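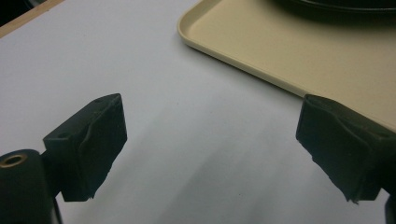

Benedetta Greco wished to know, before the programme had properly begun, how long a tray is expected to last in daily use and who decides when it should be withdrawn. The question was put to our hosts at Cerkine in the reception area at Grinden, and it was agreed that it would be answered in the course of the afternoon. The visit took place on a Tuesday in October and was open to all staff concerned with the serving of meals and refreshments at Ostum House. There were 15 places, all of which were taken.

The party was received with coffee and then divided into two groups. The first group began in the moulding hall and the second in the sample room, and the groups changed over at three o'clock. Hearing protection was issued at the door of the hall. Members who had asked for step-free access were taken round by the loading bay, and the arrangement worked well, although the signs from the car park could be clearer.

In the moulding hall the party saw trays being trimmed, checked by hand and stacked for cooling. The hall was between orders for most of the first session, and the shift leader used the interval to answer questions on colour. Pale shades are requested far more often than dark ones by residential homes, as crockery and cutlery of most kinds show up clearly against them. Dark shades are mostly sold to cafés.
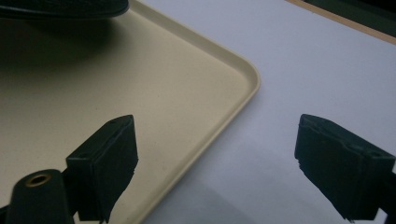
Our own interest in the sample room lay chiefly with edges and corners. The trays now in use at Ostum House have a low, square lip, and cups slide over it when a trolley is turned in the narrow corridor by the east lift. The range shown to us, called Gunawan, is offered with several kinds of edge. The cream tray set out on the white table has a raised, rounded rim and a broad curve at the corner, and this was the pattern most members preferred. A cloth can be taken round such a corner in a single movement. It was also noted that the bottom of the tray is flat and smooth, and those members who lay up breakfasts asked about a non-slip finish. One can be supplied at extra cost, and the hosts undertook to send a price.
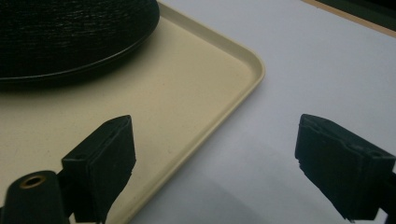 Would a basket of bread stay put on a tray like that if it were carried one-handed? The member who raised this works the early breakfast round, and the discussion that followed was the longest of the day. Our hosts recommended placing anything round and heavy near the middle and keeping the drinks close to the person carrying. They also advised that woven pieces be kept for dry food and brushed out after each service. The view of the party was divided. Several members like the look of a dark woven basket on a pale tray and feel that it makes a plain table more welcoming. Others would sooner see bread brought on a plate.

The question put at the start was answered during tea. Cerkine advises its customers to withdraw a tray when the rim is cracked or the tray no longer lies flat. Surface scuffs and small marks are not regarded as sufficient grounds. Ostum House has around 300 trays in circulation and at present keeps no record of their age.
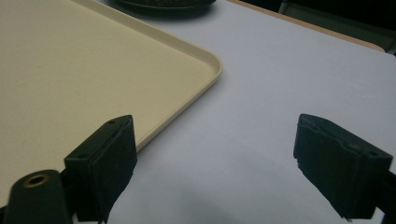
Ostum House, Catering and Dining Services

The following points have been noted for action. A written price for the Gunawan tray in cream, with and without the non-slip finish, is to be requested from Cerkine. Trays with cracked rims are to be set aside at the dishwash hatch and not returned to the racks. Two dining rooms, the Garden Room and the Upper Room, will be asked to try the rounded pattern should samples be made available.

Our thanks are due to the staff at Grinden for their time and for an excellent tea. Members who were unable to obtain a place and would like to attend a further visit should leave their names at the catering office.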